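**A thread on sourdough rye, for anyone who asked after Friday's bake** 🧵

15 Apr 2022

**1/** OK so a few of you wanted the full rye loaf method and I got way too excited typing it out on my phone, so it's a thread now. This is the dark, dense, slice-it-thin kind. No kneading at all!

**2/** The night before: 200 g of rye starter, 500 g of whole rye flour, and enough warm water to make something like wet cement. It should drop off the spoon in a lump. If it pours, add flour. If it stands up by itself, add water.

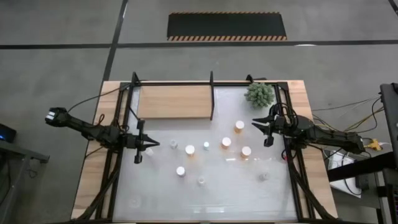
**3/** Cover the bowl and leave it on the counter overnight. Mine sits next to the kettle. By breakfast it smells like apples and a little like beer, and the top has gone all cracked and bubbly. I still get a kick out of that every single time.

**4/** Now the good part — seeds! Sunflower, pumpkin, a big spoon of caraway. Juwita Santoso toasts hers first in a dry pan and I have fully copied her. Soak them in hot water while you have your coffee, then drain, stir in with the salt and a spoon of molasses.

**5/** Grease the pan like you mean it. I lost half a loaf to a dry corner last August and had to dig it out with a butter knife (it was still delicious, we ate the rubble with soup).

**6/** Scrape it in, wet your hand, smooth the top. Dust with flour. Then wait until the flour splits into little rivers. In my kitchen that can be most of a morning, and in summer it's a lot quicker, so go by the cracks and forget the clock. 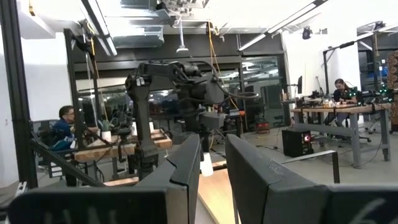
**7/** Can I use regular wheat starter for this?

Sure, it works fine. Feed it rye flour a couple of times first so it wakes up used to the stuff, and expect a slightly milder loaf.

**8/** Bake hot at the start, then turn it down and let it go until the middle is done. I use a thermometer and wrote the whole oven schedule on an index card that is now mostly molasses. Wekesa Langat bakes his with a foil hat on for the first half and gets a softer top. Both are great!

**9/** And then the hard bit. You have to leave it alone for a whole day. Wrap it in a towel, put it somewhere you won't walk past. Cut it early and the inside gums up the knife and you'll think you did it wrong. 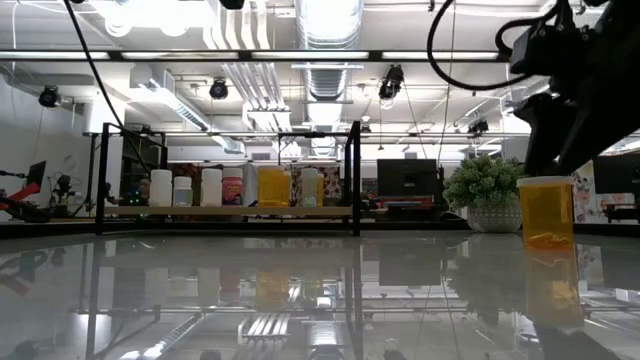 **10/** When you do cut it, go thin, with a long serrated knife and slow strokes. Butter and flaky salt, obviously. Graziella Valentini does cream cheese with sliced radish and I have thought about that sandwich all week. It also makes unbelievable toast on day four, when the sour has really come up.

**11/** It freezes well too! Slice it first, put paper between the slices, and you can toast straight from the freezer.

**12/** If yours comes out flat, send me a picture of the inside anyway, I love looking at crumb. Next up I want to try the version with cold coffee in the dough — Loredana Pagano has promised me her proportions, so I'll post those once I've baked it twice.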